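The Patient Art of Showing a Robot How

By Lieselotte Brinkmann
2020-04-21

Refilwe Xaba picks up a teaspoon 205 times before lunch. She does it with a plastic gripper in her right fist, squeezing a trigger, lifting, turning, setting the spoon down on a folded napkin. Then she nudges the napkin over a little and goes again.

"You'd think it would get dull," she says, squeezing. "But every spoon goes its own way. Look at that one, it wanted to roll!"

Xaba is one of the people teaching at Kettler, a small lab on the second floor of an old piano showroom. I say teaching because that's the word everybody there uses. What they make are demonstrations, short recordings of a person doing a household job with a hand-held gripper that has a camera riding on it. A learning system called Flurner studies the recordings and tries to work out how a robot arm should do the same job. No arm is needed for the recording part, and I love this about it. You can carry the whole setup to a kitchen, a laundromat, your aunt's garage.

Sieglinde Fuchs, who started the project, spent years steering real robot arms with joysticks to get her examples. A good afternoon gave her a couple dozen. With the hand-held tool, the team's record for a single day is 515, set in February by Xaba and Masanobu Nagano, who swapped off whenever somebody's thumb gave out.

Each recording opens with the fingers apart, and Fuchs is strict about it. The system needs to see where the two pads are before they go anywhere. She pulled up one of these views for me on her laptop, and I was surprised by how much I could read from it: two dark pads facing each other, bare wood grain between them, a patch of light on the tabletop.

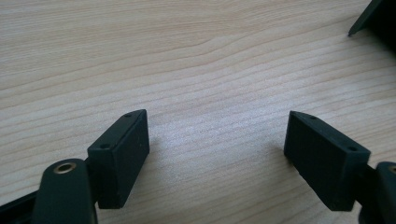
What the spoon doesn't know

Nagano is the one who worries about light. Glare on a table can confuse Flurner, so his first instinct was to get rid of it with curtains and soft lamps. The early system did beautifully in that room and fell apart in the break room next door. Now he goes looking for glare! He records in the morning, records again late in the day, drags the table to the window, borrows other tables.

He also keeps the fumbles. A dropped spoon that gets picked up again is, to him, the best thing in the whole pile, and he has a folder of them he'll show you with very little prompting.

The collection stood at 3568 recordings when I visited, all of them watched from start to finish by Ute Wendt. She throws out the ones where a sleeve covers the lens or the trigger sticks. She can tell who made a recording within a second or so. Xaba comes in low and fast. Nagano hovers.

I got a turn, of course. The gripper is lighter than it looks, and my first try sent the spoon skating off the table. Wendt marked it "keep."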